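4. Method

4.1 Data collection

Demonstrations were recorded with the Stindeck, a hand-held gripper with two parallel fingers and a wrist-mounted camera. The operator holds the tool, moves it to an object, closes the fingers, lifts, and sets the object down again. No robot arm is needed at this stage. All recordings were made on table tops in the department and in two flats, between February and May.

The full set holds 2000 demonstrations. Of these, 1427 passed the tracking check and were used for training. The rest were dropped where the camera pose was lost for more than half a second, mostly on plain surfaces with few features.

4.2 Labelling the approach phase

Each demonstration was split into approach, grasp, carry and release. The split between approach and grasp was set from finger width alone: the grasp phase starts when the width falls by more than 3 mm from its open value. Haris Lazarević checked a sample of the splits by hand and corrected the threshold once, before training.

4.3 Policy

The policy takes the two most recent camera images and the finger width, and predicts a short sequence of relative tool poses. We used the Skamemus training code with its default settings, except that the image crop was switched off. The crop removed objects near the image border, and in the approach phase the target is often there.

5. Results

5.1 Effect of the crop

With the crop on, the policy tended to close the fingers early on bare table. With it off, early closing became rare, and the remaining failures were mainly sideways misses on small objects. Training time per run rose slightly.

5.2 Target near the image border

Approach images often show very little of the target. Where only the lower part of a toy is in view, the policy has to infer the direction of travel from a small patch of colour – the fingers and the table take up most of the image.

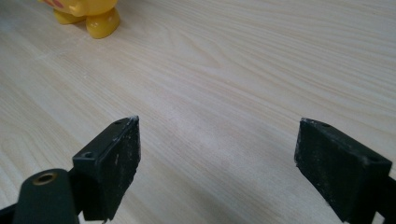 5.3 Finger wear

The contact pads became scuffed and dusty over the recording period. We did not replace them. A policy trained on early recordings only did slightly worse on late ones, but the test was small and the objects also differed, so we draw no conclusion about wear as such. A repeat with new pads and the same objects is planned.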